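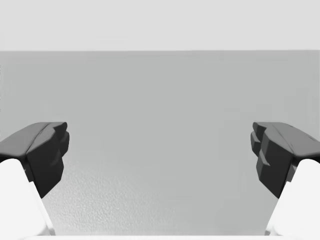
Tip 4. Check the empty grip before you trust the score

In the Herlow simulator, start each kitchen task with the fingers open and nothing between them. Log the finger gap for 90 steps with no command sent. If the reading drifts, fix the joint settings first.

Keep the counter plain gray for this check. Add cups and cloths only after the log is flat.

Our wiping policy was trained on 800 simulated runs, 700 of them with random lighting. Scored without the idle check, it logged 18 false grasps. With the check in place, those runs were thrown out before scoring, and the success rate went down slightly. Report the lower figure.

Repeat the check after any change to finger friction or pad shape. Settings for the Urnby counter model are listed under Tip 5.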